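Why Does Sourdough Taste Different From Town to Town?
Project report by Hường Tạ, Food and Place module, Pikstead
2020-01-02 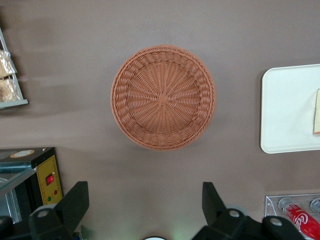
What makes sourdough sour?

Two kinds of acid, lactic and acetic, which are made by bacteria living in the starter alongside the wild yeast. Lactic acid gives a soft, yoghurt sort of sourness and acetic acid is sharper, closer to vinegar. The balance between them shifts with temperature, with how wet the dough is and with how long it is left.

Why I chose this

My aunt in Wollport has kept a starter going since before I was born, and when I moved to Pikstead for my course she gave me a jar of it. I fed it exactly as she told me to and within a month the bread tasted like somebody else's. It was still good! But it was milder, and the crumb was tighter, and I wanted to know whether the town had done it or whether I had. People love the idea that a starter catches the air of a place (every bakery leaflet I picked up for this project mentions it) and I was very much hoping it was true.

What I did

I split the Wollport starter into two jars. One stayed with my aunt and one lived on the shelf above my desk. Both were fed daily with equal weights of flour and water for 30 days, and we both kept a diary of room temperature, rise and smell. For the first half we each used whatever flour we normally buy. For the second half we both used the same strong white from Mamason, the mill shop just outside Pikstead, and I posted my aunt a bag of it, which cost more than the flour did.

At the end of each half I baked from both jars on the same day in the same oven. The recipe was the one from my course handbook with the salt cut down slightly. Each finished dough weighed 741 g, so the loaves could be compared fairly. Then 5 tasters from my corridor tried them blind and marked them for sourness, crust and general niceness. I also asked at Bañez, the bakery by the station, where the night baker very kindly talked to me for most of her break and let me smell her starter, a stiff one kept in a cold room. It smelled of green apples and I have thought about it a lot since.

Results

First bake: everyone could tell the loaves apart. The Wollport loaf was marked as more sour by all the tasters, and two of them disliked it for that reason. My aunt uses a wholemeal and rye mix at home, and I had been buying the cheapest white in the shop.

Second bake: much harder. Three tasters said the Wollport loaf was the sour one, two said it was mine, and one of those changed her mind after butter. The crusts were marked almost the same.

The diaries help to explain this. Her kitchen is cooler than my room, and her jar took longer to rise every single day, even after the flour was matched. Slow and cool suits the acetic side, so I had expected her loaf to stay sharper. It may have done, a bit, but the flour made a far bigger difference than I had allowed for. Wholemeal and rye carry more minerals and more wild microbes than white flour, and they also buffer the dough so the bacteria can go on making acid for longer.

I also sent a short survey round the home baking group, and got 139 replies. The most popular answer to "what changes your starter most?" was the weather, followed by flour. Location came last, although several people wrote long and lovely comments about starters that had travelled with them.

Problems

I missed two feeds over a weekend in the first half and my aunt went away for one night. Neither of us could measure acidity properly. I bought pH strips but the colours were impossible to read against dough, and I gave up on them after a week. The tasters were also hungry, which probably pushed up the scores for niceness across the board.

What I would do next

Swap the jars! If the starter that lives with me went back to Wollport, and hers came here, we would see quite quickly which changes followed the jar and which stayed with the kitchen. I would like to run that in April, when the rooms should be closer in temperature. The baker at Bañez has offered me a spoonful of her stiff starter as a third jar, and my aunt is already asking which flour to buy.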